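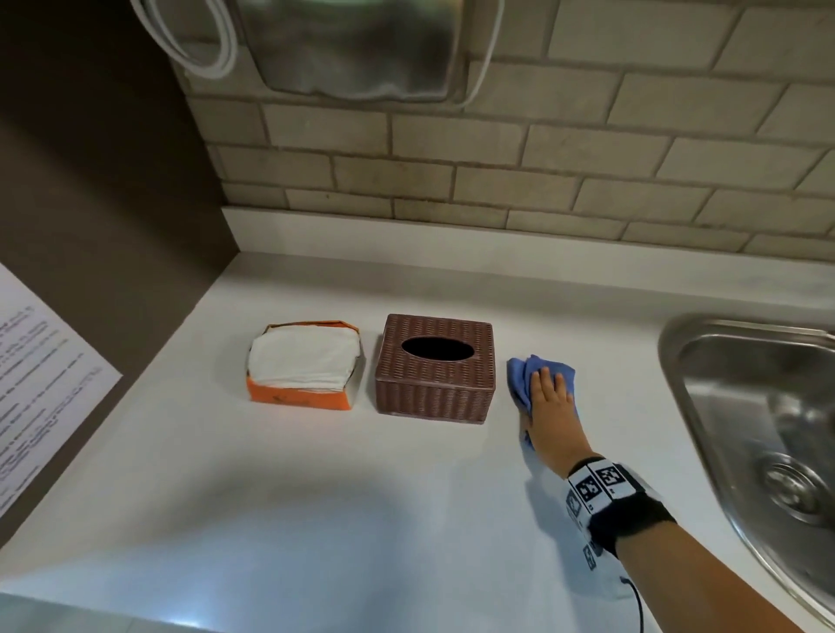 I have come around, late in life and after a good deal of stubbornness, to the opinion that a kitchen counter should be wiped with a cloth. A real one, made of fabric, that you rinse and hang up and use again tomorrow. I know this doesn't sound like much of a position to take. But I spent the better part of 19 years reaching for paper every time a drop of coffee landed somewhere it shouldn't, and I would like to make the case to anybody still doing the same.

The change began when we moved to the apartment on Prendergast Street, which has a white counter. I had never lived with a white counter before. Our old one was a speckled brown that could hide toast crumbs for a week, and did, and I thought of myself in those years as a tidy person. A white counter corrects that kind of thinking pretty fast. It shows you the tea and the turmeric and the little gray ring under the dish soap, and it shows them to your guests too! So I wiped, and I wiped with paper, and by August I was carrying home so many rolls from the Hulo market that the cashier asked if I was running a daycare.

What bothered me, more than the cost, was that paper never let me do the job properly. You tear off a sheet and right away you are thinking about that sheet. Is it too wet now, is it coming apart, can I get one more pass out of it? You end up dabbing. With a cloth you can spread your whole hand out and lean on it, and you feel the counter underneath, the sticky patch you couldn't see, the grain of sugar that rolls along under your palm. I find that I go slower and I cover more ground. I even move things, which I was always bad about. The tissue box gets lifted and so does the pack of napkins, and there is usually something behind them worth finding – a grape, one time, that I would rather not discuss.

Now, I am not an extremist. I keep napkins out and I keep tissues out, and I think a kitchen without either one is a chilly sort of place. A napkin is for a mouth and a tissue is for a nose, and I'm glad to have both within reach when the chili is hot. My quarrel is only with using them on the furniture. My sister-in-law will pull five napkins off the stack to chase a spoonful of water toward the sink, and I love her dearly, and I have to go stand in the hall.

People will tell you that cloths are dirty, and they have a point. A cloth left wadded at the bottom of the sink is a terrible thing. But the fault there is with the leaving. I own 2 sets, one blue and one yellow, bought at Pundard's closing sale for less than a decent sandwich, and each cloth gets one day of work and then goes in the wash with the towels. At night it hangs over the faucet, opened all the way out. That is the entire system, and it takes less effort than remembering to buy paper.

I'd also put in a word for a bright color. I used to buy white cloths because they seemed more sanitary, and they turned the shade of old dishwater inside a month and made me sad every time I picked one up. A good loud blue stays cheerful even when it's tired, and on a white counter you can't lose track of it.

My mother wiped her counters after every meal until she was past 70, in long strokes from the wall out toward the edge, with her other hand cupped underneath to catch the crumbs. I used to stand there talking to her while she did it and never once thought to pick up a cloth myself. I do it her way now, wall to edge, usually around nine at night with the radio on low.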